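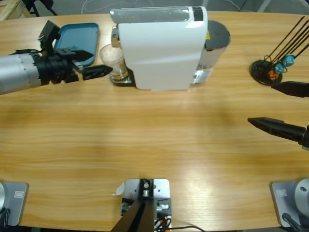
How do you teach a robot to make a cup of coffee?

You could try telling it. "Put a cup under the spout and press the button" is plenty for most grown-ups. A robot arm needs a lot more. It doesn't know what a cup is, how hard to hold one, or that a cup should stay the right way up when there is coffee in it.

For a long time, people taught robots by writing out every move in code. Go forward this far. Turn this much. Close the gripper. That works well in a factory where every part arrives in the same spot, facing the same way, all day long. It works badly in a kitchen. If someone moves the cup a little to the left, the robot closes its fingers on thin air.

So there is another way to do it. A person shows the robot what to do, and the robot keeps a record of the moves. Engineers call this teaching by demonstration. A demonstration is just a turn at doing the job while the robot's computer saves what happens.

Two ways to show a robot

The first way is by hand. The robot's motors are set so that the arm goes easy to push, and a person takes hold of it and moves it through the job. It is a bit like a tennis coach holding your arm to show you how a swing should go. The arm has sensors in its joints which measure how far each one has bent. While the person pushes, the computer writes all those numbers down.

Moving the arm by hand is simple to understand, but it can be awkward. Robot arms are heavy, and if there are two of them, one person has to move both at once. Your own body also gets in the way of the cameras.

The second way is by remote control. The grown-up word for it is teleoperation. "Tele" means far away, as in television, and "operation" means working something. The person might be across the room or only a step from the table.

There are different kinds of remote control. Some people use a joystick or a game controller. Others hold a pair of controllers in the air, and the robot's grippers go where their hands go. A third kind uses a second set of arms, often smaller and lighter than the real ones. The person moves the small arms, and the big arms copy them. The small arms are called leaders and the big ones are called followers.

Why two arms?

Think about what your hands do when you make a drink. One might hold the cup while the other opens a lid or lifts a lever. Try opening a jam jar with one hand and you will see the problem.

In the picture at the top of this page there are two arms, one on each side of a wooden table. Each has a gripper with two black fingers. The fingers on the left are spread apart, and the tip of the longer one is pointing at a glass cup under the spout of a white coffee machine. There is a little light brown liquid in the bottom of the cup.

Two fingers doesn't sound like many when you have ten. But two fingers can pinch, push, press and drag, and that covers a surprising number of jobs. Try it yourself with a thumb and one finger. You can pick up a pencil and turn a page. Doing up a shoelace is another matter.

What gets written down

While a person is driving the arms, the computer saves two main sorts of information.

One is what the arms are doing: how far each joint is bent, and how wide open each gripper is. The computer checks this again and again. If it checks 50 times every second, a job that takes 20 seconds gives a list of 1,000 sets of numbers.

The other is what the cameras see. Every camera picture is matched up with the numbers from the same moment. Later, the computer can look at a picture and find out what the person made the arms do next.

Why once is not enough

If you showed the robot the job one time, it could play the same moves back, like a recording. That is fine as long as nothing changes. But cups get put down in different places, and the light from the window is different in the morning and the afternoon.

So the person does the job again, with the cup a little further back. Then again, with the cup turned round. For one job, a team might collect 200 demonstrations. After that, a computer program looks through them all and works out what they have in common. This part is called training. The program is learning a rule that goes something like this: when the cameras show this sort of thing, move the arms in that sort of way.

It helps to include some wobbly goes as well. If the person nudges the cup by accident and then puts it straight, the robot has a chance to learn how to put things straight.

A driver's job

Dennis Rotich drives robot arms for a company called Owino, in Pultbridge. He does the same short task over and over, with a break in between each batch.

"The hardest part is that you can't feel anything," he says. "With my own hand I know when I've touched the cup. With the robot I have to look. When I started I went very slowly, and I still missed the handle."

It took him 3 weeks to feel comfortable with the controls. He says younger people often pick it up faster, and that his daughter was better than him after one afternoon in February.

Drivers try to be smooth and steady. If a driver stops in the middle to think, the robot may learn to stop there too – it has no way of knowing that the pause was not part of the job.

Try it at home

You need two people, a blindfold, a plastic cup and a table.

One person is the robot and wears the blindfold. The other is the driver and stands behind them. The driver gently moves the robot's arm by the wrist until the hand reaches the cup, then says "close". Lift the cup and put it down somewhere else.

Do it 3 times. Now the robot tries it alone, still wearing the blindfold, with the cup back where it started. Then move the cup without telling the robot where it has gone, and try once more.

Swap over and have another go.

Words to know

Gripper: the part at the end of a robot arm that holds things.

Joint: a place where the arm can bend or turn, like your elbow.

Sensor: a part that measures something, such as how far a joint has bent.

Demonstration: one turn at showing the robot a job.

Teleoperation: working a machine by remote control.

Training: when a computer program learns from lots of demonstrations.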